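Residential Valuation, evening section
Notes for session 2: sales comparison approach
E. Hajdu
Apr 25, 2019

Posting these fast so you have them before the homework. Fragments in places, fill in from your own notes. If something here disagrees with the textbook, ask me.

Where we left off

Three approaches to value: cost, income, sales comparison. For an ordinary single family house you will live in the third one. Cost is a backup, good for new construction. Income if it's a rental and there are enough rents around to say anything. Buyers of houses look at other houses, so do we.

Market value, again, short form: most probable price, open market, both sides informed, neither one under pressure, reasonable time to sell. Every word in there gets tested when you pick comps. Sale between cousins fails. Estate sale where the heirs want out by the end of April, probably fails, at least call the agent and ask.

Subject property for the rest of the term

The Engelhardt Road house in Nekcombe. Two story, attached garage, finished basement, back lot slopes down to the creek. Living area 2457 sq ft above grade. Basement is NOT in that number. I will keep saying this. Finished basement gets its own line and its own adjustment, however nice the carpet is.

Listing sheet for it calls the upstairs landing a "loft bedroom." No closet, no door, no window you could climb out of. Not a bedroom. Count what's there, then note what the listing says and move on.

Picking comparables

Order of business:
Same neighborhood first. If you have to leave it, go to a neighborhood the same buyer would shop in.
Then date. Recent beats similar size if the market is moving, other way around if it's flat. Judgment call, write down which way you went.
Then style and size. Don't comp a ranch against a two story unless you're out of choices.
Then condition. Hardest to see from a desk.

Closed sales are the evidence. Pending sales and active listings tell you direction. An asking price is an opinion held by somebody who wants it to be true.

Search on Tritari gave us 13 closed sales in class. We threw out most of them. Reasons that came up: new construction with builder concessions buried in the price, one that backed onto the rail yard, one sold as a package with the lot next door, a couple where the square footage obviously included the basement (compare to the county card, takes a minute). What's left is a short list and thats normal.

Keep the rejects in your workfile with a one line reason. A reviewer will ask why you skipped the cheap one on the same street. "Didn't like it" is not a reason.
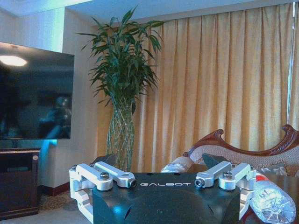

Fig. 1. Two-finger gripper, rear view from above.

Adjustments

Rule that everybody gets backwards the first time: adjust the comp to the subject. Never touch the subject. Comp is better than subject on some feature, subtract from the comp. Comp is worse, add to the comp. Say it out loud while you fill in the grid, I mean it.

Sequence matters. Transaction items first:
property rights conveyed
financing terms
conditions of sale
anything the buyer had to spend right after closing
market conditions (time)

Then the physical ones: location, lot, size, age, condition, bath count, basement, garage, porches and so on. Transaction adjustments get applied one after another, each to the new running price. Physical ones are totaled together at the end. If you mix these up the answer will look plausible and be wrong.

Where do the amounts come from? Best source is paired sales. Two houses alike in everything except the one feature, difference in price is what the market paid for it. You will rarely find a clean pair. Use several messy ones and see where they cluster. Cost is not value: a pool costs what it costs, buyer in Nekcombe may pay a fraction of it or may want it filled in.

Size adjustment. Do not use the full price per square foot. Price per foot has the land in it, the kitchen, the driveway, everything. Extra area is worth less than the average foot. And for small differences skip it altogether, if the comp is within around 300 sq ft look hard at whether buyers even noticed. Some will, some wont. Check against your pairs.

Condition. Listing photos are shot to flatter. Kitchens look bigger, lawns look greener. Talk to the agent who was in the house. Fiona Drummond came in last session and made this point better than I can: ask the agent what the buyer complained about. Agents love that question and you learn about the roof.

Concessions. Seller paid part of buyer's closing costs, price went up to cover it. Find it on the sheet, verify it, take it off. If the field is blank it doesn't mean zero, it means blank.

Reconciliation

Not an average! Please. Look at each comp, ask how much adjusting you had to do. Least total adjustment (gross, ignoring plus and minus signs) is usually your best comp. Net can come out near zero and hide a mess: big minus for lot, big plus for condition, looks clean, isn't.

Write two or three sentences on why the final number sits where it does in the range. Which comp got the most weight, which the least. If all your comps adjust to nearly the same figure on the first try, go back and check that you didn't steer them there. Easy to do without meaning to.

From the questions at the end of class

View of the creek: adjust only if you can show buyers pay for it. The flood map cuts the other way, pull it for every lot on that side of the road.

Gukska subdivision as a source of comps? Across the highway, different school boundary, HOA dues. I'd use it only as a last resort and with a location adjustment you can support. Someone said the houses are the same floor plan as Engelhardt. They are. Still a different buyer.

Unpermitted work: report it, don't ignore it, don't assume it's worthless either. See what similar houses sold for and whether the lender will care.

Garage conversions, ran out of time, next session.

Homework

Finish the grid for the subject using three closed comps and one active. Show the paired sales behind at least one adjustment. Attach the list of rejected sales with reasons. Reconciliation paragraph in full sentences, typed. Measure one house yourself, outside walls, yours or a freinds, and draw the sketch with dimensions. Tape is fine, laser is fine, pacing it off is not.

Reading: the adjustments chapter plus the section on above and below grade area. Bring the county card printouts, we start with them.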